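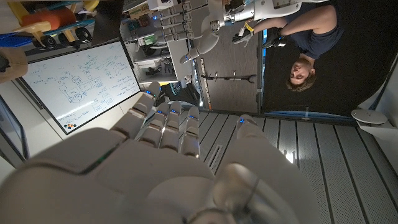

menthorpe_mike
Fourth month of trying to run our shop planning off a whiteboard and I'm about ready to go back to a legal pad. My partner swears by it. Every meeting somebody draws another box, another arrow, and then no one wants to erase any of it. Look at the board on the left: blue marker all over, circles, arrows, little blocks of text. Try reading it from across the room. And the magnets are bunched up by the corner of the frame, red, orange, blue and black, when the whole idea was that each color would mean something. Does anybody here get real use out of one of these past the first couple weeks?

tapemeasure214
No. I had one in the garage for two years. It held a pizza coupon.

Jenton_Office
I'd push back on that. We've had ours since February of last year and it works fine, but we wipe it every Friday, no exceptions. If it matters, somebody copies it down. If nobody copies it down it didn't matter.

menthorpe_mike
Wiping every week sounds great until the one guy who wasn't in on Friday comes back and wants to know where his part went. We tried it. Lasted 3 weeks.

lowshelf
What did you pay for it? The dark framed ones are $140 at the place near me and I can't see how it's better than the $100 one, except the frame.

menthorpe_mike
It came with the lease. So nothing, and I still feel overcharged.

Jenton_Office
Take a picture of it before you wipe. Problem solved.

tapemeasure214
Is it solved though? I have a phone full of whiteboard pictures and I have never once gone back and opened one. I doubt you have either.

Jenton_Office
I have, a few times.

tapemeasure214
A few times in a year. OK.

dong_and_dong
Nobody asked about the marker. If it's all one color that's half your trouble. We do black for what's decided and red for what isn't, and you can tell from the door what still needs talking about. My wife's side of the family runs a print shop (Đồng, so yes, the user name) and they've done it that way forever.

menthorpe_mike
We had the four pack. The blue is the only one that still writes.

lowshelf
Store them flat. Mine stood tip up in a cup and every one of them dried out.

dong_and_dong
Then buy more red. It's a marker.

virus_free_since_98
Somebody is going to tell you to go digital, so let me save you the trouble. We moved to one of those online board things and now the mess is just bigger, you can scroll it in every direction. At least a wall runs out.

Jenton_Office
That's the first thing in this thread I agree with.

menthorpe_mike
Fine, I'll try the two colors, and I'll spread the magnets out for the open jobs. Not wiping it on Fridays though. I'll post back, but I wouldn't hold your breath.

tapemeasure214
Save me a corner for the pizza coupon.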